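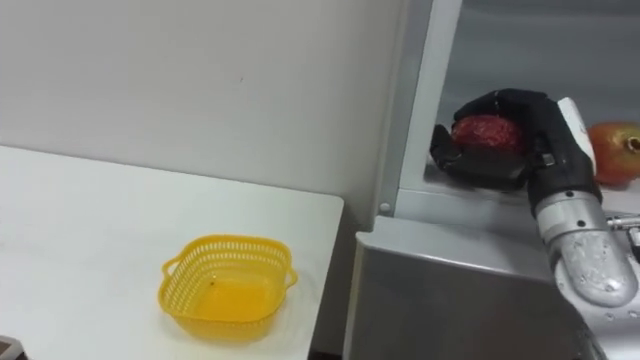

Red fruit and the little yellow basket, with the white table right next to the cold compartment.

Keeping Fruit in the Fridge: Your Questions

Shiuli Kanagaratnam answers the letters that come in to the Titavska kitchen pages, and every September, when the orchards get going, they are nearly all about fruit!

Do I need a special basket?
Oh, not at all. I'm very fond of a small one with holes in the sides and a handle at each end, because it lifts easily and lets the air in, but any clean container that isn't sealed tight will do nicely. My own holds up to 700 grams, plenty for the two of us (and the neighbor's boy, who visits at snack time).

Should I wash everything before it goes in?
Please wait if you can. Water hides in all the little dips of a bumpy skin and the fruit goes soft before you know it. Rinse what you're going to eat, when you're going to eat it, and pat the rest dry if you've already been hasty at the sink.

Where should the basket go while I'm unpacking?
Put it on a table or counter beside the fridge, so you aren't walking across the kitchen with the door hanging open. I used to do just that, and my goodness, the puddles.

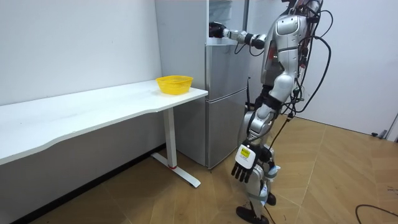 Reaching into the upper compartment, with the white desk on the other side of the refrigerator.

My upper compartment is a freezer. Can fruit go in there?
It can, but only if you mean to freeze it. Spread it out on a tray first, then bag it in 600-gram portions, which happens to suit my pie dish. If yours is an ordinary cold compartment, leave some space between the fruit and the back wall, where things like to frost over.

How often should I look through it?
Every couple of days, and do pick things up and turn them over, since soft spots love to hide underneath. Anything bruised goes into a pot with a spoonful of sugar. The Flultemness compote on recipe card 136 is lovely for this, warm or cold, and very forgiving if your fruit is a bit past its best.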